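Chapter 4
Sorting and Setting Out Fruit

If you have ever come home on a Friday with two full bags and set everything down on the nearest flat surface, you already know more about this chapter than you may think. Fruit asks very little of us, but it does like a clean place to rest, a bit of room on every side, and a container that suits it. In the pages ahead we will take our time over all of these, starting with the surfaces themselves.

Clear panels, the kind used for lids, covers and display fronts, are lovely when new and a little sad after a few months of being wiped with a dry cloth (my co-author, Najwa Farah, ruined 2 of them that way in our first October at Clondum, and she has kindly let me say so). Dust gets dragged along under the cloth, and the marks stay. Rinse first, then wipe!

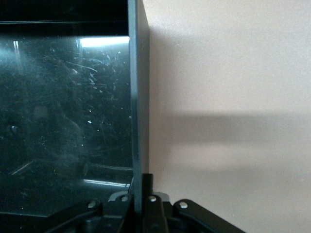
Figure 4.1 Fine scratches and dust on a dark, see-through panel.

Now for the table. We like to cover ours with plain brown paper, which is cheap, catches the drips and can be rolled up at the end of the day. A shallow tray with raised walls goes near the middle, and the fruit waits beside it, spread out loosely so that each piece can be looked over before it is moved. A mango bruises more easily than an apple, so give it a spot of its own and lay it on its side. In the Predivthorpe exercises at the end of the chapter you will set up a table like this and time yourself; 30 minutes is plenty. 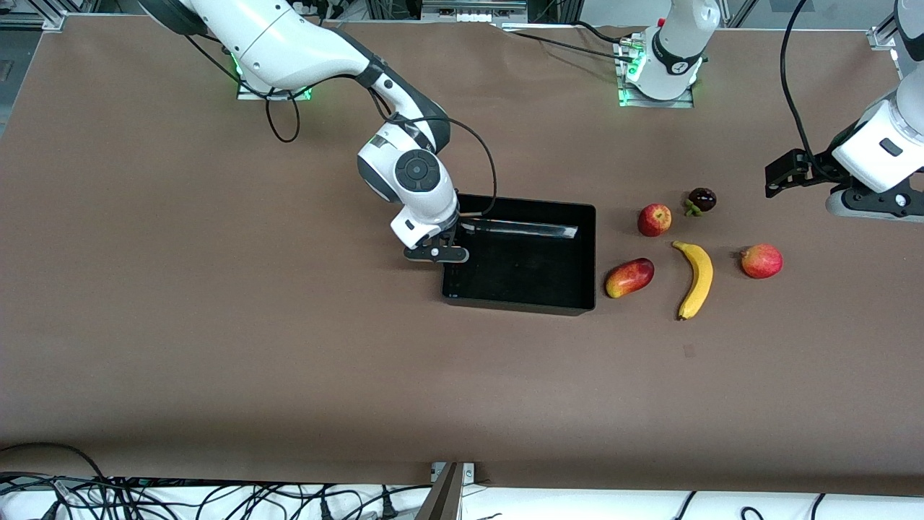 Should fruit be washed before it goes into the tray?
Wash it just before eating or cutting, and put it in the tray clean of loose dirt but dry, as damp skins spoil sooner.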